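Dryer 1 at the self-service laundry, empty it or leave it?

Print this thread | E-mail to a friend
439 views | 2 shares

florer_wash
I use the coin laundry downstairs from my building twice a week. The people before me often leave things in the drums. Do you take their stuff out, or wait? Mostly I want number 1, the one on the left. Two pictures.
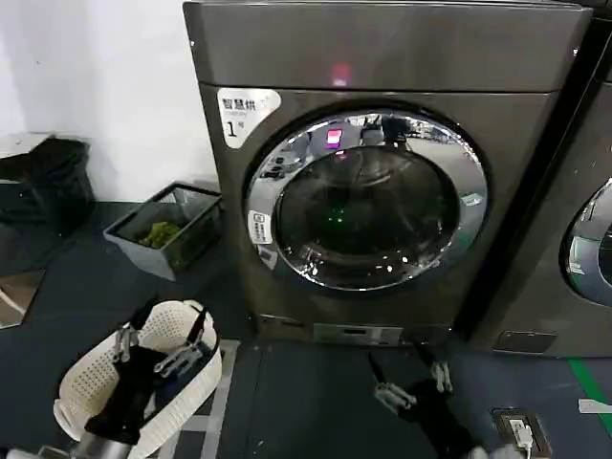
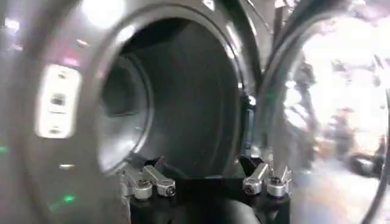

Dryer number 1 first, then the inside of a drum.

kumley53
Wait ten minutes, then take it out and put it on top, folded once. Check the rubber and the holes for socks before you load.

lindeo
Disagree. I don't touch other people's clothes. If the dryer next to it is free, use that one. They're the same machine.

florer_wash
They look the same but number 1 gets towels done in one cycle and the other one needs a second. I've paid for that second cycle enough times.

kumley53
Then the vent on the other one is probably clogged. Tell whoever runs the place.

coskun_b
What is the green stuff in the gray bin on the floor? Lint or a cloth?

florer_wash
Didn't check. I leave that bin alone.

coskun_b
If it's lint, that could be from one bath mat. Ours did that in July and blocked the filter. Wash those separately and run a short empty cycle after.

lindeo
Or shake it out first and skip the empty cycle. It costs money too.

coskun_b
Shaking does very little for a mat. I tried it.

florer_wash
Back to the question. Ten minutes seems fair to me. I'll bring a clean bag from now on and put their things in that.

lindeo
Still wouldn't, but a bag is better than the top of the machine.

5 people follow this thread | Share (2)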